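Report of a visit to the Rillemau training centre

Prepared for members by Delwyn Trevaskis, 24 Aug 2022
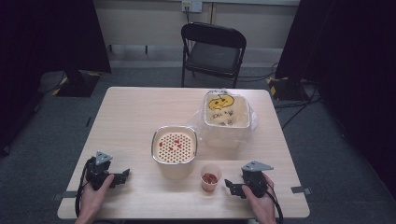
Reading time: 2 minutes

Members of the Goodwin Household Skills Network were received at the Rillemau centre by Carleen Pearce, who manages the teaching rooms, and her colleague Keegan Lockyer. The party numbered 30. The purpose of the visit was to see how small domestic tasks are set out and taught, with particular attention to clearing up after food and the sorting of waste.

The visit began in the larger of the two teaching rooms. It is carpeted in a dark grey-green, and the tables have a light wood-grain surface with rounded corners. Members remarked that the pale tops make small scraps easy to see. Mrs Pearce replied that the corners had been the first consideration when the tables were bought.

The greater part of the morning was given to the clearing exercise. A square white container with a perforated inside is placed near the middle of the table, with small red pieces lying on the perforated surface. A small plastic cup, its lower part filled with dark red and reddish-brown contents, stands close by. Behind is a larger bin lined with a clear bag, the top of the bag folded over the rim. The bag in use during our visit carried a yellow cartoon face, which was much liked by the younger members of the party.

Mr Lockyer explained that learners are asked to decide on an order of work before they touch anything. Small pieces are easily overlooked against a surface full of holes, and learners are encouraged to look over the whole of it a second time before they declare the task finished. The bin liner is treated as a lesson of its own. Learners practise fitting and folding it until the bag stays in place without help, and in July a full session was given over to this alone.

Lilla Juhász asked whether the containers were washed between sessions. They are, at a sink in the adjoining room, and the centre keeps 6 of the white containers so that one group need not wait for another.

After lunch Cameron Waaka gave a short talk on the Lekero course, which has been completed by 59 learners. The printed notes are available to members on request from the network office.

The network thanks the centre for its hospitality. Members wishing to join the next visit should give their names to Mr Waaka, stating any dietary needs.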